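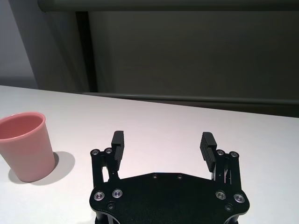

Fig. 1. Pink plastic tumbler, empty, on a white tabletop.

Drawing Everyday Objects, Unit 2: The Tapered Cup
Instructor: Forough Amini
Handout revised Jun 4, 2019

A plain tumbler is a cone with the point removed. The rim is wider than the base, and the sides run straight between them. Most first drawings go wrong at the rim, so start there.

Rim and base
Seen from above, the round rim becomes an ellipse. Draw it lightly, turning the whole arm. The ends of an ellipse are curved, never pointed. Add a center line down through it and mark the base. The curve of the base is a little rounder than the rim because you look down on it more steeply.

Sides
Join the rim to the base with two straight lines. Check that both lean in by the same amount. If one side looks steeper, fix the center line before you touch the outline.

Tone
The inside of the cup in Fig. 1 is darker than the outside, a dusky pink. The right flank is lighter where light strikes it. Leave that part nearly white until the end. The shadow on the table is soft and gray, so keep its edge loose.

Paper and pencils
Use the Fladgate pad from the supply list, 400 sheets shared by the class. Pencils: HB and 2B. No erasers for the first drawing.

To hand in
2 drawings of a cup from home, one from a high view and one from a lower view. Write your name on the back. Shahla Amini collects them at the start of the next class. Read the Ghorbani packet on ellipses before then.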